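Two-arm table, weekly safety check
Site: Dellora. Checked by: Nithin Unnithan
Sunday, July 14, 2024

Reason for extra check: right arm dropped at the elbow during a run in May. Skallis, who service it, put it down to "a one-off brownout." I have read their note twice and still don't see what was measured.

1. E-stop within reach of operator
OK. Pressed it 18 times, it cut power 18 times. Fine while standing still. Says little about a run in progress.

2. Mounting plates, bolts tight
OK left. Right took a quarter turn on one bolt. It was signed off as tight last week.

3. Arms hold position with power cut
FAIL. Left sank slowly. Right fell in under a second. Same elbow as in May.

4. Cable loops clear of joints at full reach
Pass, with doubts. The loops stand high above the wrists and I don't like how they drop back into the joints. Cycled 36 times, no snag.

5. Floor cables out of walkway
FAIL. Yellow cable still crosses the carpet on the right side. Marked "done" on the last sheet.

6. Grippers stop before touching each other
Not tested. Software limit only, and I'm told to trust it.

7. Items on table suited to the task
Spray bottle: confirm what's in it before anyone runs near the electronics. Cactus pot: keep, but move out from under the left arm.

Result: not cleared for unattended use.
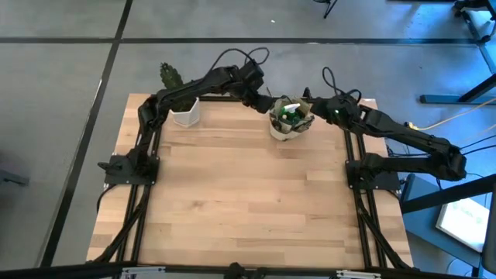
Paora Tawhiri: I'd go further on item 3 and keep hands off the table altogether until Skallis swap the elbow servo, powered or not.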